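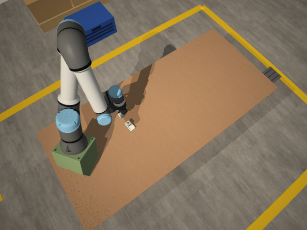 Arm on its green pedestal, at the end of the long work surface.

Filed under: Books & Letters > Translation > Poetry
Thread: Reading order for the Pilotham translations?

thenmozhi_b
I finished the Pilotham edition of Bohdana Holovko's selected poems in February and want to read more of her. The introduction runs 50 pages and manages to avoid telling you which poems came first. Do I go to the early lyrics or the long harbor sequence?

ychornovol
Early lyrics, no contest. She wrote them while she was still teaching grammar to teenagers, and you can hear her being patient with people. By the harbor sequence she has stopped being patient with anybody, the reader included.

Remedios A.
Strong disagree. The early ones are a gifted student doing impressions of her professors. The harbor sequence is where she quits asking permission. It's 764 lines and I'd cut maybe the bit with the ferry timetable.

ychornovol
The ferry timetable is the best part.

Remedios A.
Of course you think so. You also defended the footnotes.

svitlana_ch
He reads the footnotes aloud at dinner. I'm married to this.

Thenmozhi, one practical thing. There are two versions of the harbor sequence, the Pilotham one and the older one from Astetti. The Astetti translator rhymes everything, whether or not the poem had plans in that direction. Some people love it. They're mostly people who bought it new.

thenmozhi_b
I found the Astetti at a library sale and already paid for it, so I suppose I love it too. Is it readable at all?

Remedios A.
Parts of it. The rhymes settle down after the second section, either because the translator got tired or the editor woke up. Keep the Pilotham next to it for the storm passage, where Astetti drops two stanzas and carries on whistling.

ychornovol
In fairness to Astetti, those stanzas are missing from the first magazine printing too. She added them for the book. So the translator may just have had the older text.

Remedios A.
Then say so in a note. You like notes.

ychornovol
I do like notes.

thenmozhi_b
Starting the lyrics tonight, harbor after that, with both versions open on the kitchen table. If I turn against the ferry timetable I'll report back.

14 replies · 6 shares · Showing most recent page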